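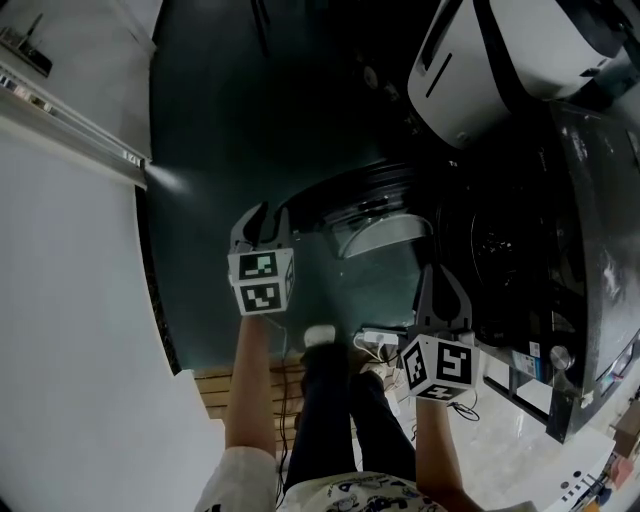
Irén Kerekes wrote to us that she'd used the first Flunel for a full October of night shifts and had one complaint, which was that the beep was too loud for a corridor where people were trying to sleep. Fair point! The new one buzzes in your hand instead, and you can turn the beep back on if you like it.

Flunel 2 cell check reader
Made by Lollholm
For police lockups, courthouse holding cells and small jails

The Flunel is a hand-held reader that records when a cell was checked, who checked it and what they saw. A small steel tag is fixed beside each cell door. The officer walks up, looks in on the person inside, touches the reader to the tag and picks an entry from the screen. The time goes in by itself and can't be typed over, so a check made at ten past the hour says ten past the hour.

We love this little thing. Paper logs get filled in at the end of a shift, in one pen, with every check landing neatly on the quarter hour, and then a lawyer or a family asks what really went on that night and the log can't tell them. With the Flunel the record is made at the door (and if a check was late, it shows as late).

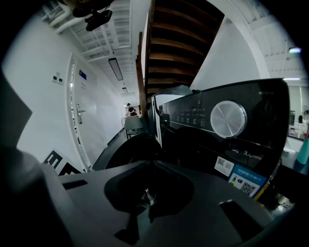
Round silver control knob on a black appliance.

What you can record

The reader comes with 17 ready-made entries, written in everyday words: awake and talking, asleep and breathing seen, refused food, asked for a nurse, moved to another cell and so on. You can rename any of them or hide the ones you don't use. There is also a short note field, and the keys are big enough to use with gloves on.

A person who needs closer watching can be put on a shorter interval from the reader or from the desk. The reader starts buzzing before the check is due, then buzzes again, harder, when it is. If it still hasn't been done, the desk screen shows the cell number until someone goes.

Corrections are allowed, but the first entry stays in the log with a line through it and the name of whoever changed it. Aníbal Quispe asked for this while the reader was on trial at Norkbridge, and it went straight into the design.

Details

Weight: 315 grams with wrist strap
Battery: good for a long shift, charges in the dock
Storage: around 90 days of entries on the reader, more on the desk computer
Screen: black on white, readable under dim night lighting, no glare into the cell
Tags: stainless steel, flush fitting, rounded edges, tamper-proof screws
Export: plain text or PDF, one person's stay or a whole corridor
In the box: reader, dock, wrist strap, printed guide

Tags are ordered separately, one for each door. If your doors are the old barred kind with no flat wall next to them, ask for the Paucar plate, a curved mount that clamps to the frame from the corridor side and leaves nothing sticking out that a person inside could reach.

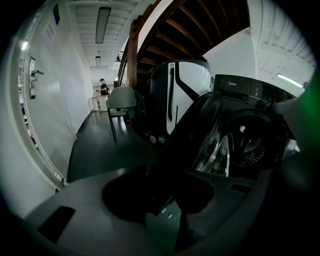 Does the reader need a network connection in the cell corridor?

It works without one. Entries are kept on the reader and copied to the desk computer when it goes back in the dock. Late-check alerts at the desk do need a signal, and thick walls can block it, so test the far end of the corridor before you rely on them.

Fitting and training

Most lockups can put up the tags themselves with the drill guide in the tag pack. Please fix them at the same height on every door. Officers usually get the hang of the reader in one walk down the corridor, but do let the night shift have their own session with the lights down.

Readers from the first Flunel series can share a desk computer with the new ones, and the old tags still work. Old docks won't fit.

Page updated 25 September 2022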